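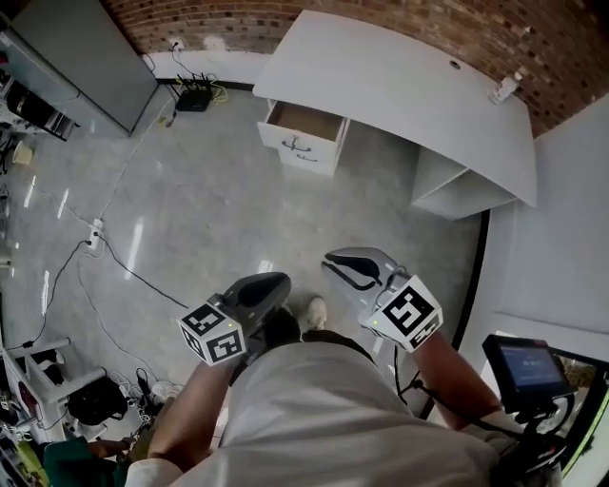
Demo collection FAQ
Last updated: January
Posted in January by the Lundine demo desk

Do I need to know anything about robots?

No. You need two hands and some patience for opening a drawer, then opening it again. Our record holder has done it 300 times and now keeps everything on open shelves at home.

Why hand-held grippers and no remote control?

We have both. Remote control (the Pilletti station) suits heavy lifting. For drawers and small objects, most people are faster with a gripper in each hand, and they swear less.

What are the cubes for?

Tracking. The patterned faces tell Cropper, our software, where each gripper is. Keep your sleeves off them. Cropper is clever but sulks when it can't see. 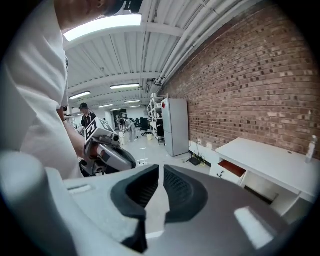

How long is a session?

2 hours, with a 10-minute break. Take the break - tired wrists make tired demos, and the robot will copy those too.

What if I drop something?

Pick it up with the gripper and carry on. Gomeck, the training set, needs 3,000 demos, and a few of them should include recovering from a fumble. Please don't fumble on purpose. We can tell.

Will the robot replace me?

At opening drawers, eventually. We assume you have other interests.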